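Setting Up Key-Only SSH Logins and a Jump Host on a Small Network
Posted in July by Demetrius Lindgren

These steps cover a Linux server that already accepts SSH logins with a password. By the end, the server accepts keys only, and machines on the inner network are reached through one jump host. The jump host in the commands is called pilthorpe and the inner server is called strickland. Replace both with your own host names.

You need an account with sudo rights on both servers and a workstation with OpenSSH 8 or later. Keep one root or sudo session open on each server until the last test passes.

Step 1. Create the key pair

On the workstation, open a terminal and run:

ssh-keygen -t ed25519 -f ~/.ssh/id_restarside -C "olombardi workstation"

Enter a passphrase when asked. Two files are written. The one ending in .pub is the public key and can be copied anywhere. The other is the private key and stays on the workstation with mode 600. If the file mode is too open, the client will refuse to use the key and print a warning about permissions.

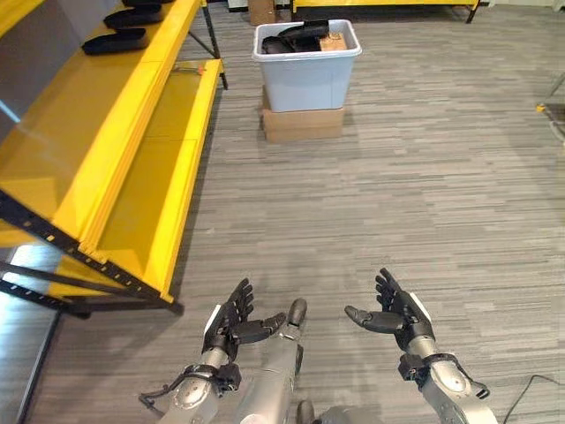 Step 2. Copy the public key to both servers

ssh-copy-id -i ~/.ssh/id_restarside.pub olombardi@pilthorpe
ssh-copy-id -i ~/.ssh/id_restarside.pub olombardi@strickland

If strickland cannot be reached directly, run the first command only. Then paste the contents of the .pub file into ~/.ssh/authorized_keys on strickland from the console. It must be one line. A line break in the middle of the key is the usual cause of a silent failure at this point.

Check the permissions on each server:

chmod 700 ~/.ssh
chmod 600 ~/.ssh/authorized_keys

Step 3. Change the port on the jump host

This step is optional. A different port does not make the server more secure, but it keeps the log shorter. We use 1493. Edit /etc/ssh/sshd_config on pilthorpe and set:

Port 1493

Open the port in the firewall before restarting the service:

sudo ufw allow 1493/tcp
sudo systemctl restart ssh

On some newer Ubuntu releases the listening port is controlled by ssh.socket. There, run sudo systemctl daemon-reload and then restart ssh.socket instead. Confirm with ss -tln that the port is listed.

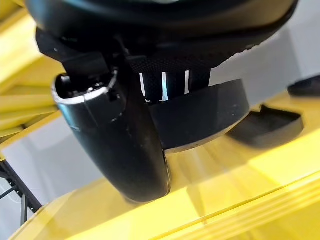 Step 4. Write the client config

On the workstation, add the following to ~/.ssh/config:

Host pilthorpe
 User olombardi
 Port 1493
 IdentityFile ~/.ssh/id_restarside

Host strickland
 User olombardi
 IdentityFile ~/.ssh/id_restarside
 ProxyJump pilthorpe

Test with ssh strickland. The client connects to the jump host first and passes the second connection through it. The private key is never copied to pilthorpe, and agent forwarding is not needed. If the name strickland does not resolve from the jump host, add a HostName line with the inner IP address.

Step 5. Turn off passwords

Only do this after step 4 works from a new terminal window. On both servers, set these lines in sshd_config:

PasswordAuthentication no
KbdInteractiveAuthentication no
PermitRootLogin no

Look in /etc/ssh/sshd_config.d/ as well. Cloud images often place a file there that turns passwords back on, and the first value read is the one used. Run sudo sshd -t to check the syntax — no output means no errors — and restart the service.

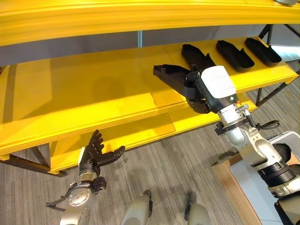
Robot arm reaching onto the middle of a yellow shelving unit.

Step 6. Final test

From the workstation, force a password login:

ssh -o PubkeyAuthentication=no pilthorpe

The expected reply is "Permission denied (publickey)". Repeat for strickland. When both refuse, remove the old firewall rule for port 22 on pilthorpe and close the spare sessions. Leave port 22 open on strickland, limited to the address of the jump host.

Thanks to Osvaldo Lombardi for the note on ssh.socket.

Contact | Copyright Plalix | Back to top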